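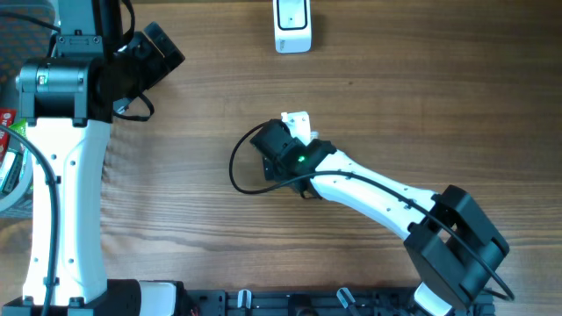 One reader wrote to ask whether a wooden tabletop is more trouble than it's worth, with everything that gets dragged, clamped and set down on it over a working week. Fair question, and we still say wood every time! The questions below come up most in our inbox.

Pladora > Workroom > Tables > FAQ

Do I have to oil it right away?
Depends on the top. Our Kuvberg tops leave the shop already oiled, so you can use yours the day it arrives. The Ferka tops come bare, and they love a first coat before anything touches them. Watching the color come up is the best part of the whole job – don't rush it!

Which way do I wipe?
Along the grain, always. Crumbs and dust sit in the grain lines, and a cloth pulled across them just skips over the top. Use a barely damp cloth, then a dry one.

What grit should I use for a scratch?
Start at 108 strokes of patience (an old workshop joke, sorry) and finish with 400 grit paper, wrapped around a cork block. Sand an area a good bit wider than the scratch or you'll feel a dip with your palm. Then oil the patch, wait overnight and look at it again in daylight.

Can I bolt or clamp things to the edge?
Yes, please do. It's a work table! Put a scrap of cork or leather under clamp jaws. For anything that stays put, drill a pilot hole first and keep it at least 4 inches from the corner. Check the bolts after the first week, as wood settles a little under pressure.

Will cables mark the surface?
Some dark rubber can leave a shadow if it lies in one spot for months. Move them now and then when you wipe down. Light marks usually come off with a little oil on a rag.

Where should boxes and packages go?
We like one side of the table for storage and the rest for work. Fabric boxes are great since they don't scratch. Felt dots under anything hard, too.

How often do I re-oil?
Around 6 months for a busy table. If a drop of water soaks in instead of beading, go ahead and do it sooner.

Does the Retamal finish work on other brands?
It works on any bare or oiled wood. It won't take on varnish, so test underneath first.

Related
Choosing a table height
Ferka or Kuvberg: comparing the tops
Rags, oil and safe drying
Fixing a ring left by a mug

Contact | © Pladora | Back to top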